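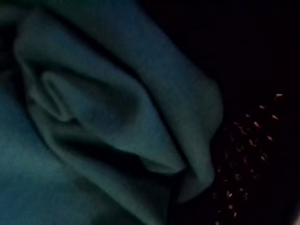
Rukholm Fabric Shaver, second version: notes after one season

Reviewed by Katherine Valderrama, 07/12/2021

The Rukholm is a corded fabric shaver with a three-blade rotor behind a perforated steel guard. A plastic ring screws over the guard and sets the distance to the cloth. There are 3 positions. The first version had a push-fit ring that worked loose under side pressure, and the screw thread is the main change. The motor appears to be the same, judging by the sound and the rating on the plate. I paid $39 for mine.

Test material was fleece, boiled wool, a cotton sweatshirt and an acrylic cardigan with heavy pilling at the elbows. Each piece was laid on an ironing board and worked in small circles, then brushed and checked under a desk lamp held low to one side. Low light shows leftover pills far better than a ceiling fixture does.

Fleece: good. The middle position removed most pills in two passes without thinning the nap. On the closest position the surface came out flatter and slightly shiny, and washing did not bring it back. Do not use the closest position on fleece.

Boiled wool: very good. Pills are dense and sit high, and the guard holes are large enough to take them. The cutting sound changes from a crackle to a steady hum once an area is clear, and that is a reliable signal to move on.

Cotton sweatshirt: fair. Short, flat pills pass under the guard. The closest position gets them, slowly.

Acrylic cardigan: fair. The long fibers wrap around the rotor shaft and the motor slows down. I had to stop and clear it 4 times on one sleeve. The Flukside, which I used before this, has a wider gap at the shaft and clogs less on acrylic, but its blades dull sooner.

The lint bin is small and fills after one adult sweater. It pulls off straight back with no latch. Suction drops well before the bin looks full, so empty it early. The cord is 9 feet long, stiff when new, and exits at the bottom of the handle at an angle that suits right-handed use. Anas Smadi borrowed the shaver for a week and, being left-handed, found that the cord dragged across the cloth.

Spare blades come in pairs and the rotor lifts out without tools. The Pärn rotor looks identical but has a shorter hub and will not seat.

Recommended for wool and fleece. For mostly acrylic knits, buy the Flukside. I have not tried the cordless model, and I would like to know how its motor holds up at low charge.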